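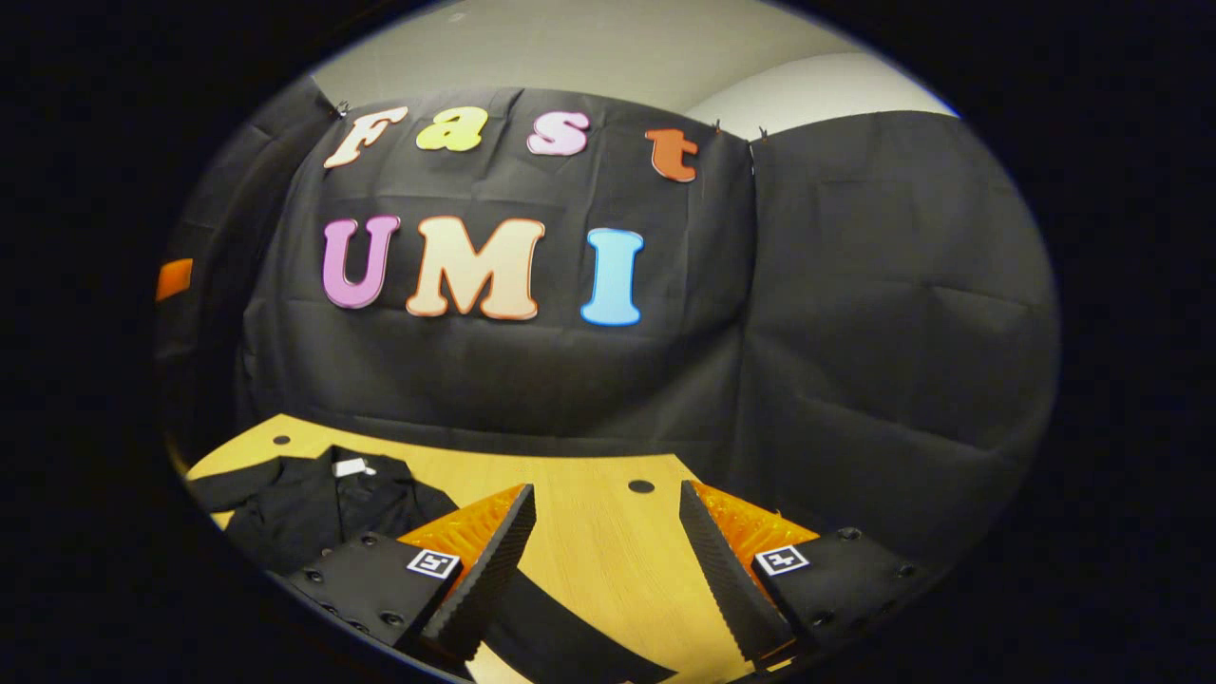 Black cloth backdrop with pinned cut-out letters, main room. See item 3.3.

Skallard Hall, Rumport
Pre-Season Safety Walkthrough, Rev. 2
Date of inspection: 6 October 2022
Previous inspection: April
Key: OK / FIX / STOP USE / NOT SHOWN (I was told it was fine and could not confirm it)

General comment
The April report closed out with every line marked OK. I have a hard time believing that, given how much paint is on top of the problems. Where I could test something, I tested it. Where all I got was a sheet with initials on it, the item is marked NOT SHOWN.

1. Exits and routes

1.1 Front doors open fully from inside without a key
OK
Both leaves swing freely. The closer on the left one slams hard enough to catch fingers. Turn it down a little.

1.2 Rear exit clear, inside and out
FIX
Clear on the inside. On the outside, the trash carts stop the door at about 700 millimeters of opening. The last report says "carts moved." They may well have been, and then moved back. Paint a box on the pavement and keep them out of it.

1.3 Exit signs lit on mains and on battery
FIX
All lit on mains. The one over the kitchen passage went dark as soon as I pressed the test button. The log shows a pass every month in the same pen and, as far as I can tell, the same sitting.

1.4 Posted occupancy matches current floor plan
NOT SHOWN
The posted number goes with a plan that still has the old stage on it. The stage is gone. Ask for a new calculation before printing another sign.

1.5 Aisle width with seating out
OK
Checked with the chairs set in rows. Whether they stay like that once people arrive is another question.

2. Fire equipment

2.1 Extinguishers in place, tagged, gauge in green
FIX
Kitchen unit is in the green and in date. The lobby unit is in date but sits behind the coat rack, where you would have to know about it to find it. Hang it by the front doors.

2.2 Fire blanket in kitchen
OK
Pull tabs are reachable. Move the calendar that hangs over them.

2.3 Smoke detectors
NOT SHOWN
Service sheet from Ó Riain says all heads were tested with smoke. It does not list the heads. A list by location is standard and I would like to see one before the invoice is paid.

2.4 Alarm heard in restrooms with doors shut
FIX
You can hear it if you are listening for it. With the hand dryer running I could not hear it at all.

3. Walls, hangings and decorations

3.1 Nothing hung from sprinkler pipe or light fittings
OK
There are old loops of fishing line on the pipe near the kitchen. Cut them off. They only encourage people.

3.2 Bulletin boards and paper displays kept away from exits
OK
The lobby board is overfull, and a good half of the notices are for things that are long over.

3.3 Backdrops and drapes: fabric treated or rated, and fixed so they can't pull down
NOT SHOWN
I asked for the flame rating on the black cloth and was told it was "the theater kind." That isn't a rating. Find the label or the receipt. If neither turns up, have the cloth treated and keep the paperwork this time. Until then, no candles, hot lamps or food warmers on any table near it. The letters are a minor point next to the cloth, but check pins at the end of each event and keep them in a lidded tin. Loose pins on a floor where toddler groups meet will find somebody's foot.

3.4 Helium cylinders chained upright
Not applicable
None on site. The hire form still allows them, so somebody should decide either way.

4. Electrical

4.1 Panel accessible and labeled
FIX
Accessible, yes. Half the labels describe rooms that no longer exist. "Stage L" now appears to feed the refrigerator, which I found out in the obvious way. Relabel by actual test. Please don't copy out the old card in neater handwriting.

4.2 Extension cords
STOP USE
One brown household cord was running under the lobby mat to the coffee urn. The urn is plated at 2,380 watts. The cord was flat, warm along its length and soft near the plug. I unplugged it and put a tag on it. The tag should still be there when I return. Put the urn on the kitchen counter, on a wall outlet with nothing else on it.

4.3 Cable covers on walking routes
FIX
The Flanby covers are decent enough, but there are too few to cross the main room, so people fill the gap with tape. Tape lifts. Buy another length.

4.4 Ground-fault outlets at sinks
OK
All tripped and reset on the button.

4.5 Portable appliances checked
NOT SHOWN
Stickers are present. The sticker on the microwave is older than the microwave looks. I suspect it came off the last one.

5. Floors, furniture and stairs

5.1 Main floor free of trip points
OK
One raised board near the radiator is within reason. Watch it over the winter, when the heat is on and the wood moves.

5.2 Folding tables lock open
FIX
Try every leg. Two tables in the store room drop with a firm push at one end. Both carry a green "checked" dot, so I would stop trusting the dots.

5.3 Chair stacks no more than 10 high
FIX
There is a sign saying so. It is behind a stack that goes over the top of it.

5.4 Basement stairs: handrail, lighting, tread edges
FIX
Handrail is solid. The bulb at the bottom is out and, judging by the dust on it, has been for a while. Tread edges need fresh strips.

6. Kitchen and first aid

6.1 Hot water at hand sink
OK
Slow to arrive but it does get there.

6.2 Range hood filter
FIX
Greasy. The cleaning chart claims weekly. I would believe yearly.

6.3 First aid kit stocked and in date
FIX
Plenty of bandages. The eyewash is expired and the scissors have gone. Check the craft drawer.

6.4 Emergency address posted by phone
OK
Correct street address for Skallard Hall, with the cross street — good. Add the rear access road, as an ambulance coming from the Rumport side would reach that first.

Before the next booking
Items 1.2, 1.3 and 4.2 must be done and shown to me, in person or in dated photos. An email saying "sorted" will be filed as NOT SHOWN.

Within the month
2.1, 2.4, 3.3, 4.1, 5.2, 5.4, 6.3.

Everything else marked FIX can wait for the next work day. The detector list in 2.3 should be requested from Ó Riain in writing, with a copy kept in the red binder in the office.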